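Anas Dabbas
2021-02-10

I have now been learning to type on a different keyboard layout for two months, so naturally I have opinions and a typing speed of a mildly gifted raccoon.

2/ Background: my wrists hurt, a man on a forum said his wrists used to hurt, and 50 replies later I had relabeled every key on my work keyboard. The forum man has not posted again. I hope he's well.

3/ The layout is called Dulline. It puts the vowels under your left hand and the punctuation wherever it felt like it. The semicolon got a better seat than the letter M.

4/ I practice with a little program called Karam that makes you type real sentences. It has decided I need help with the word "rhythm." I have typed "rhythm" more times this winter than most drummers.

5/ Week one I answered a work email in the new layout. It took long enough that the meeting it was about came and went. The reply said "Sounds good." It had a typo.

6/ My logbook says 3,617 practice sentences. I started the logbook to stay motivated and it has mostly worked as evidence.

7/ Things that broke: every keyboard shortcut I own. Undo is now under my pinky, next to the key that closes the window. I've lost two drafts and one grocery order that way.

8/ Also passwords. My fingers knew them and I didn't. I've reset the Kandport login so often that it has started asking if everything is okay at home.

9/

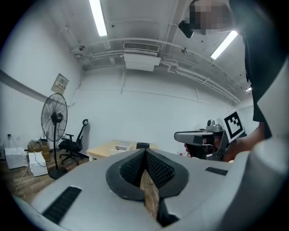

Can you still type on a normal keyboard after switching?

Badly for the first month, then it comes back, as long as you use the old layout a few minutes a day. I write my shopping lists on it.

10/ Wrists are better, by the way. I also bought a new chair the same week, so the credit is in dispute.

11/ Plan is to stick with it until the end of March and then test both layouts on the same page of text. If the old one wins I'm going to need somebody to take these stickers off my keys.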